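Chapter 4

The Living Room: Where Things Go and Why They End Up There

What you will cover in this chapter

How to read a room before you move anything
Walls, floor and surfaces as three kinds of storage
Seats, cushions and the space people need round them
Small items, and the job of getting them off the table
Your first room record (Task 4A)

Before you start

You need your notebook, a pencil, a tape measure and the room plan you drew at the end of Chapter 3. If the plan is at home, draw it again. It takes ten minutes. Don't trace someone elses.

4.1 A room everybody uses

Bedrooms are easy. One or two people, one set of habits, a door that shuts. Kitchens are nearly as easy in their way, the water and the cooker decide most of it for you. The living room is the hard one. Telly, homework, visitors, a nap after lunch, parcels waiting to go back. All on the same floor and often in the same hour.

So we start with use and leave looks till Chapter 6. Write down what happens in the room across one ordinary day. Not what should happen. If people eat in there, put eating. If the ironing gets done in front of the news, put ironing.

Su-bin Ham kept a record like this for her own flat when she was training, and she has let us print part of it.

Morning: coffee standing up, looking for keys.
Midday: nobody in.
Afternoon: laptop on the table, post on the table, keys on the table.
Evening: dinner on the table once all the above is shifted to the armchair. Then no armchair.

You can see the trouble. One good surface and everything lands on it. She had a perfectly good drawer less than a metre off and it was full of instruction booklets.

4.2 Walls, floor, surfaces

Three places a thing can be kept.

Walls. Cabinets, shelves, hooks. Good for what you want seldom, or want to look at. Anything above shoulder height is slow to reach, so no daily items up there. Leave heating and cooling units clear, the air has to get out.

Floor. Consoles, chests, baskets, the furniture itself. Costs you walking space. A low console under a television earns its place if the drawers are used and the top is kept mostly clear. Measure how far the drawer comes out before you put a table opposite.

Surfaces. Tabletops, window sills, the top of a cabinet. The quickest to use and the quickest to fill. Treat every surface as borrowed. Something put down there should have somewhere else to go by night.

The term for that somewhere else is a home place. It comes up again in every chapter from now on so learn it: the home place is the spot an item goes back to when no one is using it.

4.3 Seats and the space round them

A chair needs more room than its outline on your plan. There are knees, there are feet, there is the person trying to get past with a tray. Allow 45 centimetres between a seat and a low table, more if anyone in the house has trouble getting up. A main walkway through the room wants 900 millimetres. Do check which unit you are writing in, every year somebody draws a walkway of 900 centimetres.

Chairs by a window get used in the day and ignored at night unless there's a lamp. Curtains must be able to move freely behind the chair back. If the fabric catches each time, pull the chair forward and draw it again on the plan.

Cushions: a practical matter before a pretty one. Does somebody lean on it? Keep. Does it get thrown on the floor every evening so a person can sit? Then it has no home place and you should give it one, or let it go.

4.4 Small items

Rings, batteries, hair bands, coins, the odd screw, a curtain hook. Small things cause more searching than big ones. They roll. They get wiped off a table with the crumbs.

Tamara Costache, who taught this course before the present authors, had her groups clear the table before any other job in the room, smallest items first. We have kept her order. Work like this:

1. Stand at the table and look across the whole room. Note the surfaces and closed storage you can reach in a few steps.

2. Pick up the smallest item first. Lift it clear, do not slide it to the edge. Thin metal things scratch a painted top.
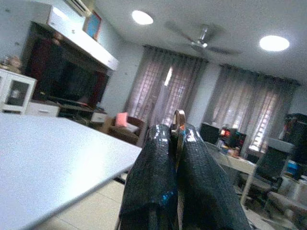 3. Decide on its home place before you take a step. If you can't, it goes in the waiting dish (see 4.5) and you carry on.

4. Go on to the next smallest. Papers last, they slow you down becuase you will read them.

5. Wipe the top. Only now look at the rest of the room.

4.5 The waiting dish

A shallow dish, one only, with a lid if there are toddlers or cats. It holds what has no home place yet. Empty it every 14 days. Whatever is still in there gets a place or leaves the house. A deep bowl is no good, things sink and are forgotten.

Task 4A: Room record

Choose a living room you are allowed to work in. Spend 40 minutes, no longer.

Draw in the seats, the table and all closed storage.
Mark walls, floor and surfaces in three colours.
Follow one small item from the table to its home place and write down the steps.
Say which surface fills first and what you would change.

Keep the record safe. You will need it for 4.6, where we deal with cables.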